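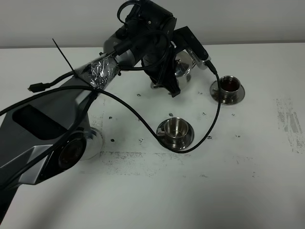
HOUSEHOLD MONEY, UNIT 4
Compound interest and the people who are counting on it

Last week we did simple interest, which is simple, and which almost no lender uses. Compound interest pays you interest on your interest. If you are the one borrowing, it charges you the same way and with more enthusiasm.

Start with $1000 in a Ketura savings account at 6 percent a year. After one year you have $1060. After two, $1123.60. The extra $3.60 is interest on the first year's $60. It won't cover lunch. Leave it alone for twelve years and the balance is a little over $2000, which will cover several lunches, at prices I'd prefer not to predict.

The shortcut is the rule of 72: divide 72 by the rate and you get the years it takes to double. It works well for ordinary rates and badly for the ones printed on the back of store card offers.
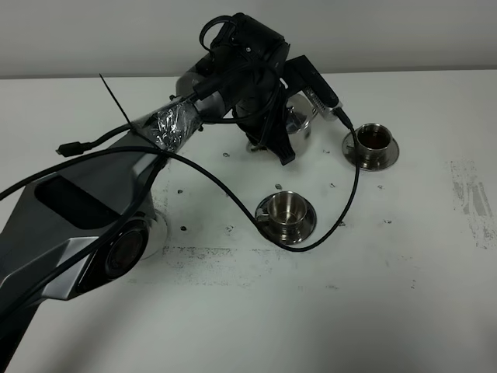
Now turn it around. The Zorkum card in your packet charges 2 percent a month. Students like to multiply by twelve and write 24. Compounded monthly, it comes to 26.8 — the card company can do this sum, so you should too.

Watch for fees as well. Drindden offers a loan at "only" 4 percent, then takes a setup fee out of the money before you see it. You pay interest on the full amount, including the part you never held.

For next class
Read the Guzmán loan agreement, all of it, including the gray type.
Work out how long $201 takes to double at 4 percent, first with the rule and then the long way. Show your steps. "I used my phone" is not a step.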